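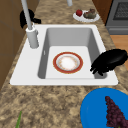
Ratih Pelupessy wrote to me after my last column to say that a guest who washes the dishes is a guest who wants to go home. I've been arguing with her in my head ever since, mostly on the bus, and I'd like to do it out loud now.

I wash up at other people's houses. Always have. I was raised by a grandmother who would have left a wedding reception to rinse the cake plates, and it stuck. So when the plates are empty and there's that little lull, I'm already on my feet with two glasses in each hand, and the host is saying "no no no, sit down, leave it," and I'm saying "it'll take five minutes," and we do this dance all the way to the kitchen.

Ratih's point, and she makes it well, is that the dance is rude. The host has planned the evening. She cooked, she wants to sit in the mess she made and have another glass of something, and up jumps the guest to remind everybody that there's work waiting. The music may as well stop. Also (she adds this in a P.S., which I suspect was the real letter) people put her knives in the wrong drawer.

OK, the knives. I'll give her the knives. I once put a friend's good wooden salad bowl to soak, and it was never quite the same bowl again, and neither was the friendship for a month or two. If you don't know where a thing goes, leave it on the counter. If it looks like it came from somebody's great-aunt, don't touch it at all.

But wanting to go home? No! The best talks I've had in my adult life were with my hands in dishwater. You stand side by side, you don't have to look at each other, there's a job to keep you busy when the talk dries up. My friend Paul told me he was getting divorced while I was scrubbing a lasagna pan. He'd sat across from me through two courses and hadn't managed to say it. I don't think he'd have said it over coffee either. I scrubbed that pan for a very long time.

And think about what the other way does to a friendship. If every dinner has a server and a served, then somebody's keeping score, even if it's only deep down, and you end up with those couples who say "we really owe them a dinner" as if it were a car payment. I don't want to owe you a dinner. I want to come over on a Tuesday and eat whatever you've got and dry the forks.

Where I'd meet Ratih halfway is on timing. Nobody should be clearing while someone's still chewing, and I have been guilty of this. At Tassanee Onsri's place last April I took a plate that still had a potato on it, and she took it back from me without a word and finished the potato, looking right at me. Fair enough. Wait for the potato.

I'd also say ask once, and mean it. If the answer is a real no, sit down and be good company. Some people hate having anyone in their kitchen, same as some people hate being hugged, and you can usually tell by the second "no" whether it's manners or panic. It's the third "are you sure?" that's unbearable, and I say that as a woman who has asked it plenty.

So, Ratih, come to dinner. You can stay in your chair all night if you like, and I'll bring you another glass of something. I'm making the curry with the pot that always sticks, though, and there's a second towel on the hook.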